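4. What sellers do with condition words

Once the coding was finished I had 4,000 condition notes from Itemside, all of them written by private sellers in Ultthorpe and Harju, and a list of 90 words and short phrases that people use to say that a thing is no longer new. Section 3 dealt with how often each one turns up. Frequencies are fine, but they're a bit like knowing how many forks are in a drawer, and what I wanted to find out was how sellers choose. Why does one person write "worn" where the next writes "used," and does the buyer read them the same way?

So I went and talked to 11 sellers. The interviews were long (the longest ran past lunch and into coffee) and I let people bring up their own past listings on the screen and grumble about them. Faisal Hashmi transcribed the lot, and he and I coded the transcripts separately before comparing notes. Where we disagreed, it was nearly always over "tired," which I'll get to.

4.1 General words and local words

The first split is between words that cover the whole object and words that belong to one spot on it. "Used," "worn," "loved," "older" and "tired" are general. You can say a sofa is tired, but you can't say its left armrest is tired without sounding like you're being funny. "Chipped," "frayed," "scuffed," "nicked" and "torn" are local. They want a place: an edge, a rim, a heel, a cuff. In the notes, local words usually came with a place attached, and when they didn't, buyers wrote in to ask for one. That's the most common kind of question in the message threads I was allowed to read, and I loved reading them, because buyers are so polite about it at first! "Hello, could I ask where the chip is?" And then two messages later, much less politely, "Which side?"

General words don't get that question. They get a different one, something like "how worn is worn?", and sellers told me they hate it. Marjatta Kuusisto, who sells mostly children's coats, put it this way: "If I knew how worn, I would have written how worn." She has since moved over to local words almost completely. Her older notes say "worn but warm," and her newer ones say things like "left cuff frayed, zipper pull scratched." She thinks the newer ones get fewer messages. I can't confirm that from my data, as the threads from before her switch weren't kept.

"Tired" gave us trouble because sellers use it in two ways. For Veikko Mustonen, who clears out sheds and sells the contents, a tired tool still works and just looks bad. For others it's a polite warning that the thing may give up soon. Faisal coded by the first meaning and I coded by the second, and we had to go back to the start of the file one Wednesday and do every "tired" again. In the end we gave it two codes and moved on.

4.2 Words that go with materials

The second split is one I hadn't planned for. Some local words are picky about material. China chips, and so do paint and enamel. Cloth frays, rope frays, and straps fray. Paper and cloth tear. Glass doesn't do any of those except chip. None of this is news to a speaker of English, and Hanne Heinonen warned me in February, after reading an early draft, that I was about to discover the dictionary. Fair enough. What did surprise me was how quickly sellers drop the rule when the object is made of something in between.

Rubber, cork, felt and foam are the troublemakers. Cork mats "crumble" in one note and "chip" in the next. Felt slippers are "frayed," "bobbled," "balding" and, in one listing I've grown very fond of, "going." The Pandorness study of auction catalogs had a leftover category for exactly these materials, and I understand the temptation – they spoil a clean table. I've kept them in with everything else.

Aarne Hyvönen, who repairs furniture and sells what he can't fit in his hallway, said he picks the word by the shape of the damage and doesn't think about the material at all. If a bit is missing with a clear edge, it's chipped. If there are ends sticking out, it's frayed. I tried his rule on the in-between notes and it did a better job than mine did, which stung a little.
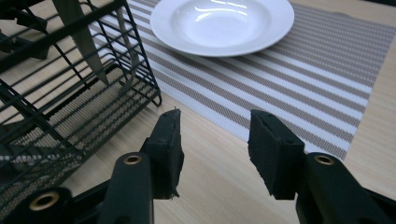 Foam turned out to be the best material for seeing Aarne's rule at work, as it can lose a clean piece or go stringy depending on how it's treated, and sellers have no settled word for either. A cushion insert might be "nibbled" in one note and "shedding" in the next. Take the two black pads in Figure 4. By the shape rule, the left one is frayed at the tip, where there's a small tuft, and torn along the lower edge, and the right one is chipped at its upper left corner. Same stuff as far as a seller would care, and three different words. A material rule would have to pick one of them for both pads, and a general word like "worn" would be true of the pair and still leave a buyer asking which side. I come back to foam and felt in Section 5, where the question is whether buyers go by shape too, or only sellers.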